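Setting Up a Two-Arm Cell for Handling Flatware: Operator Guide

Fidel Troncoso, Karkel line support. Revised 2022-02-22.
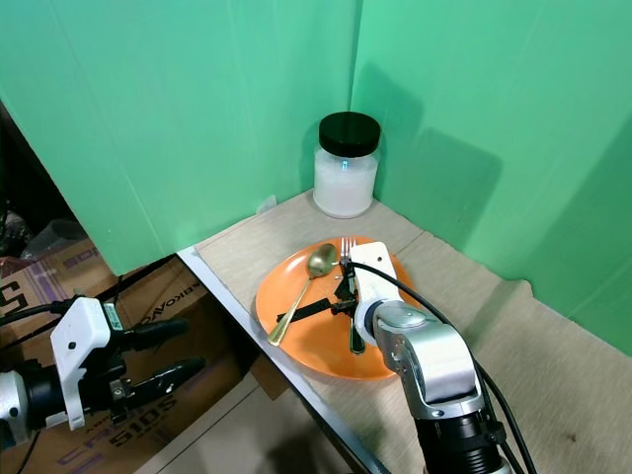

Hand sorting of flatware on the Jivurar line ended in December. Operators who used to sort now prepare the station, start the run and clear faults. The steps that follow cover one shift.

Before you start

You need the station key, the lint-free cloth and the shift sheet. Read the last entry on the sheet. If the previous operator logged an open fault, call line support before powering the arms.

Preparing the station

1. Turn the key to Hold. Both arms stay powered but will not move.
2. Smooth the mat by hand. A fold under a plate tilts the rim and shifts the grip height.
3. Check that the backdrop panels meet at the corner. Press the seam closed if it has opened.
4. Place the plate first, then the flatware. Handles may point in any direction but must not cross.
5. Wipe the fingers of both grippers. Polished metal slips when the pads carry grease.
6. Trace each cable from gripper to base. It should have slack at full reach and touch nothing on the table.

Running

Turn the key to Run and stand behind the floor line. The Zisell controller starts at low speed and holds it for the first 3 picks. Watch the handle as the fingers close — most misses begin with contact on one side only. If a piece turns in the grip, press Stop and return the key to Hold before reaching in.

Clearing a dropped piece

Leave the arm where it stopped. Remove the piece by hand, set it back on the plate and press Resume. After two drops of the same item, take it out of the run and log it.

What goes on the sheet

Record stops, drops and any item removed. Pick totals are stored by the controller and are not used to rate operators. Finger pads are replaced every 2,000 picks; initial the sheet when you change them.

Station training takes two shifts with a qualified operator. Sorters moving from the old line keep their grade during training. Send schedule questions to the Espinoza shift desk.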